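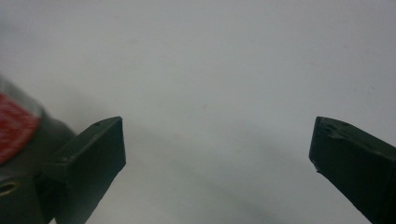 Dark green against off-white.

Fokwood Typewriter Repairs
Frequently asked questions

Last updated 3 July 2019

Quick links: Servicing | Ribbons | Posting a machine | Platens and rubber | Buying and selling | Parts

SERVICING

What do you work on?
Manual portables and manual desk machines, any make, provided the parts aren't broken beyond mending. We don't work on electric typewriters, daisywheels or word processors. We can sometimes suggest a person who does, so it's worth an email.

What does a standard service include?
The machine comes out of its shell. The segment and typebars are flushed with solvent and brushed until every bar falls back under its own weight. The type slugs are cleaned, the carriage rails are wiped down and lightly oiled, the escapement is checked, and the margins, tabulator, bell, backspace and shift are tested and adjusted. Last, the shell is washed and the machine is put back together with a new ribbon.

Polishing, repainting and chrome work are not part of a service.

What does it cost?
A standard service on a portable is $147. Desk machines are quoted once we've had a look, as the time varies a lot between makes. If we find something that will push the price up, we ring you first and stop work until we hear back.

How long will it take?
Usually three to four weeks. January is slower, because a lot of Christmas presents arrive with problems and the workshop is shut for the first part of the month. If you need a machine for a wedding or a stage show, say so when you book. We can't promise, but we'll tell you straight away if it can't be done.

Who does the work?
Keith Nuttall does the mechanical work. Chin-lung Au does rubber, ribbons and case repairs, and answers most of the email.

Do you give a warranty?
Six months on anything we adjusted or replaced. It doesn't cover drops, damp, or oil added by the owner. If a fault comes back inside the six months, bring the machine in and we'll look at it without charge.

My keys are sticking. Can I fix it myself?
Often, yes. Sticky typebars are nearly always old oil and dust in the slots of the segment, the curved metal block the bars sit in. Use a small stiff brush and a little white spirit, work it into the slots, then move each bar up and down by hand a dozen times. Wipe up what runs out. Repeat the next day if you have to. Keep the solvent away from painted surfaces and plastic key tops, work near an open window, and keep it well clear of anything that could light it.

Should I oil it?
Not the segment. Oil there feels good for a week and then it sets. A very small amount of light machine oil on the carriage rails is fine. Please don't use cooking oil, and please don't use a spray lubricant on any part of it. A good share of the machines we see have been sprayed, and the cleaning takes longer than the original fault would have.

The carriage won't move. Is it broken?
Check the simple things first. Many portables have a carriage lock for transport, and it can be a lever near the end of the carriage, a knob at the side or a setting on the margin stops. If the lock is off and the carriage slides freely by hand but doesn't advance when you type, the drawband has probably come off or snapped. That's the cord or tape that pulls the carriage along. A drawband job takes less than an hour on most portables, and on some desk machines it takes a good deal more.

Don't take the mainspring out to have a look at it. It is wound tight and can cut you.

The letters print at different heights.
If capitals sit above or below the small letters, the shift stops need adjusting. Two small screws and locknuts control this on most machines. If it's only one letter that's out of line, the typebar is bent or the slug has been resoldered badly at some stage. We can do either. We don't recommend bending typebars at home with pliers, as they do snap.

RIBBONS

What ribbon do I need?
Most manual machines take a half-inch ribbon, 13 mm wide. The spool is the part that varies. Measure the diameter of your old spool and the hole in the middle, and send us both figures. If you still have the original spools, keep them! We can wind new ribbon onto them and then there's no question about whether they'll fit.

Which colours do you have?
Black, black and red, blue, and purple. Purple is stocked in small amounts and runs out.

Cotton, silk or nylon?
Nylon lasts longest and gives a fairly sharp line. Cotton holds more ink and prints darker, and it suits machines with worn type. We don't stock silk. We used to, but we couldn't get it inked evenly and gave up.

The ribbon doesn't reverse at the end of the spool.
Look for a metal eyelet near each end of the ribbon. On many machines the eyelet trips the reversing arm. If you wound new ribbon onto a bare spool without one, it will just pull tight and stop. Other machines reverse on tension or with a feeler that rests against the spool, and don't need an eyelet at all.

Can I re-ink an old ribbon?
You can. Stamp pad ink is the wrong sort for the job, though, and so is anything that dries hard. For what a new ribbon costs we think it's easier to replace it.

POSTING A MACHINE

Can I post my typewriter to you?
Yes, and about half of our work arrives that way. Email first so we can give you a job number and the delivery address.

How should I pack it?
Lock the carriage. If there's no lock, or it doesn't hold, set both margins to the middle and tie the carriage with string or elastic. Take off anything loose. Wrap the machine in bubble wrap, put it in its own case if it has one, and pad the inside of the case so the machine can't move. Then put the case in a strong box with at least five centimetres of firm padding on every side, including underneath.

Loose foam beads don't work. The machine sinks through them and ends up resting on the cardboard.

Allow 2 kg for packing when you work out the postage.

Do you insure the return trip?
Yes, up to the value you give us when you book. If you don't give a value we insure it for the cost of the service.

Do you take machines from overseas?
From New Zealand, yes. From further away the freight is normally more than the machine is worth, and you're better off with a local repairer.

PLATENS AND RUBBER

What is the platen?
The roller the paper goes around. The rubber hardens with age. A hard platen is noisy, the paper slips, and in bad cases full stops punch through the page.

Can you recover it?
Yes. We strip the old rubber, send the core out to be recovered, and grind it to the original diameter. Allow an extra five weeks. We need the whole machine here for fitting, so please don't post the platen by itself.

Is there a cheaper option?
Put a second sheet of paper behind the one you're typing on. It costs nothing and makes a noticeable difference to both noise and print. For many home users that is enough.

The rubber feet have gone to goo.
Common on portables of a certain age. We cast replacements for the Rosel and for the early Jostau. For most other makes we cut feet from sheet rubber, and they look plain but work properly.

BUYING AND SELLING

Do you sell typewriters?
A few at a time, all serviced. They're listed on the For Sale page. If it isn't on that page, we don't have it.

Will you buy mine?
Possibly. Send clear photos of the front, the back, the type and the inside of the case, with a line of typing that shows every character. We're most interested in machines with unusual keyboards or typefaces, and anything by Takács.

What's my typewriter worth?
We don't do valuations over email. Prices depend on condition more than age, and we can't judge condition without typing on the machine. Most ordinary portables are worth less than a service costs. People have them serviced anyway, often because it belonged to a parent.

How do I find out how old it is?
Find the serial number. Try under the ribbon cover, beneath the carriage (move it all the way to one side) and on the underside of the frame. Once you have it, send it to us with the make and we'll check it against the lists we hold. One to watch for is the Takács. The numbering was restarted when the body shape changed, so number 2022 could be from either run and we'd need a photo to tell you which.

Which typewriter should a beginner buy?
One you can try first. Type a full page on it, use the shift and the tab, listen for the bell and check the ribbon moves in both directions. A plain mid-size portable in working order will suit most people better than a rare one that needs work.

PARTS

Do you sell parts?
We keep some 346 parts machines in the shed, mostly portables, and will sell from them when we have more than one of a thing. Key tops, spool covers, return levers and cases are what people usually ask for. Send a photo of the part and of the whole machine.

Do you sell keys for jewellery?
No.

Do you take donations for parts?
Yes, complete or incomplete, rusty or not. Please check with us before you drop one off. We can't take electric machines, even for free.

I have a screw left over.
Email a photo with a ruler beside it. Chin-lung can often work out where it goes.

My question isn't here.
Use the contact form, and put the make and model in the subject line if you know them. We answer within three working days.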